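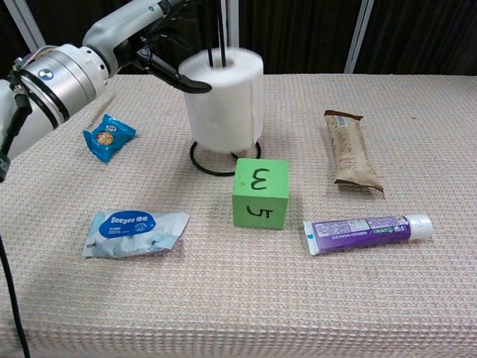
Magnesium for sleep – anyone get real results?

farzana_m
2/18/23
My sister-in-law swears by Evirholm magnesium powder before bed. It costs a lot more than the store brand and the label says "deep cell uptake," whatever that means. I've tried it for 7 nights and I sleep the same as before. Am I missing something or is this just expensive lemon drink?

NavaratnamC
Expensive lemon drink. Check the back of the tub for how much magnesium you get per scoop. A lot of these list the weight of the whole compound up front so the number looks bigger.

taten_trail
Disagree. I was waking up at 3 every night and after 20 days on magnesium glycinate I wasn't. A week is too short to judge.

NavaratnamC
Did you change anything else in those 20 days?

taten_trail
Quit coffee after lunch. But I'd cut back on coffee before and it never helped.

NavaratnamC
Well, there you go.

taten_trail
There I go what? I know how I slept.

lokyiu
I take it for leg cramps, not sleep, and couldn't tell you if it works. The cramps come and go anyway. One thing I will say – if you have kidney trouble or take other pills, ask your pharmacist first. It can get in the way of some antibiotics.

farzana_m
No kidney issues, no pills. The scoop is 739 mg "magnesium complex" and then in tiny print it doesn't say how much of that is magnesium. Emailed them, got a coupon back.

Cornel V
A coupon! Says it all. What form is it? Oxide sent me running to the bathroom, citrate wasn't much better.

farzana_m
Just says "complex." I'll finish out 14 nights with no other changes and write down when I wake up. If it's the same I'm returning it.

dilruba_h
Writing it down is good but you already expect it to fail, so I wouldn't trust that either.

farzana_m
Fair. Still returning it.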